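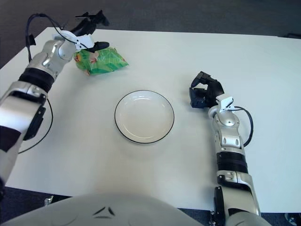

How to compare two grippers on a two-arm robot in one afternoon

By Reet Paulauskas
Posted Saturday, February 17, 2018

I love this kind of test day. You get to put real things in front of a robot, watch what it does with them, and come away knowing a lot more than the spec sheet told you. If you have a two-arm machine and you're stuck choosing between fingers, pads or grip settings, an afternoon is enough to get a useful answer, and you don't need a lab full of gear to do it.

I'll use our own comparison as I go. We had two sets of finger pads for our two-finger grippers: the Eltum pads, which are fairly stiff, and the Trisau pads, which give a lot more when you press them. Everything else stayed the same all day (same arms, same controller, same table).

What you need

A plain table with a clear top. White is great if your head camera looks down at it, as long as you don't have strong lights bouncing off the surface.

A crinkly snack bag and a shallow plate. More on these in a minute!

Masking tape, a marker, a notebook, and a small level.

A way to save and replay arm poses. We use Gandora for this, but anything that stores joint positions will do.

Step 1: Pick objects that argue with each other

A block of foam tells you almost nothing, because every gripper can pick up a block of foam. You want things that are hard in different ways. My favorite pair is a snack bag and a plate. The bag changes shape the moment you touch it, and a good grip on one try can be a bad grip on the next. The plate keeps its shape perfectly but gives you hardly anything to hold, just a low rim close to the tabletop. A plate with a dark line around the edge is a nice choice on a white table, since both you and the camera can find the rim quickly.

Pads that do well on one often struggle on the other, and that tension is where you learn something.

Step 2: Set the table height

Check this before you touch any software. Drive each arm to its lowest working pose with the fingers open and make sure the fingertips can reach the tabletop without the wrist bracket or forearm bumping the near edge. Put the level on the table in both directions. Ours was low on one side the first time, and the plate results from that morning were useless.

Step 3: Sort out the cables

Cables will ruin a comparison faster than bad pads. Each gripper cable needs a loop big enough for the wrist to turn all the way, but a loop that size can sag onto the table and drag across your objects. Run every pose slowly and watch the cable, with your hand on the stop button. If a loop sweeps through the spot where the bag or plate will go, move the clip or move the spot. Then leave the cables alone for the rest of the day.

Step 4: Save your start poses

Save one pose per arm with the fingers open and a little above the table, on either side of the plate. I put the bag toward the far edge on the left arm's side and the plate near the middle, where both arms can get to it. Mark the plate position with a few short bits of tape. For the bag, tape only one corner position and let the rest fall however it falls - you want some variety in the wrinkles.

Step 5: Run the trials

Do 8 tries per object with the first pads, then swap and do 8 more. Keep the closing speed and force the same for both sets. For each try write down whether it lifted, whether it was still held after a slow count to five, and one short note. The notes are the best part! "Slid off left finger" or "caught the seam" will mean more to you next week than a row of check marks.

Swap arms halfway through each set. Two arms of the same model can still behave a bit differently, and you don't want to give the pads credit for that.

Step 6: Read the notes before the totals

Our Trisau pads were clearly better on the bag, folding around the crinkles and holding on. On the plate they bent under the rim and let it tip. The Eltum pads got under the rim cleanly but pinched the bag in one small spot and sometimes dropped it. We ended up with Trisau on the left arm and Eltum on the right, and so far I'm very happy with the mix.

A few extra tips

Wipe the pads between objects. Snack bags leave a film that makes the plate slippery.

Use a plate you can afford to lose. Mine comes from a stack we keep for testing.

If your log files have numbers, write the file number in the notebook too. Ours was up to 887 by the end, and I would never have matched them up from memory.

Next up I want to run the same steps with the Lapiņa wrist camera fitted, starting with the bag.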